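Ticket 437: wrist view dropping out in suture demos
Project: Mahuika
Opened by: Vaughan Doolan

Symptom
Wrist stream freezes mid-episode, arm data keeps logging. 83 of 275 episodes affected, all from the Gretgate bench.

Tried
Swapped the cable, no change. Maxine McKinnon spotted that the recorder's buffer was set to 10 frames. Great catch! Raised it and restarted Sunday.

Check
Stream is back and I love this view: jaws open, black suture looping over the pink practice tissue, tied knot off in the corner.

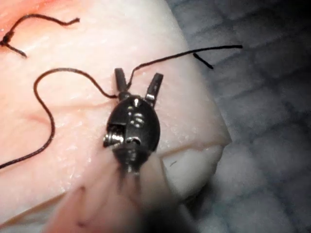 Next steps
Re-record the bad episodes, then send the full set to Vevovville for training. Can't wait to see what the policy does with it!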